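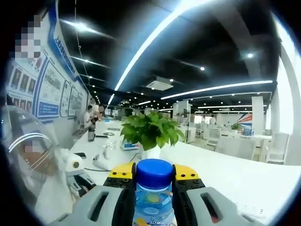
4.2 What ends up on a shared table

I went into this part of the study thinking people would fight over chairs. They didn't! What they cared about was the tabletop, and mostly the stuff that gets left on it. We followed 25 people at Prevbridge over one September, all of them using the same long tables, and I logged 614 objects that stayed put after their owner had walked off. Bottles and phones came up again and again, then cables, then thermoses (I had expected far more paper, to be fair).

Figure 3. A long white shared table with a blue-capped water bottle, a potted plant, a black smartphone and, farther back, a dark gray thermos.

The plants turned out to be my favorite bit. A potted plant in the middle of a table works like a soft fence — people set their things down on one side of it and hardly ever reach across. Yazıcı calls these "polite borders," and I like the term enough to borrow it for the rest of this paper. When we took the plants away for 2 weeks, bottles and phones drifted toward the center, and several people told me the table felt smaller, even though it was the same table with more room on it.

Bottles behave differently from phones. A phone gets picked up again fast, but a bottle sits there and holds a spot, sometimes through a whole afternoon, and the others will work around it without a word. I saw the same habit at Valtex, where the tables are shorter, so I doubt that length explains it. The Viveo site had no plants at all, and I come back to it in Section 5.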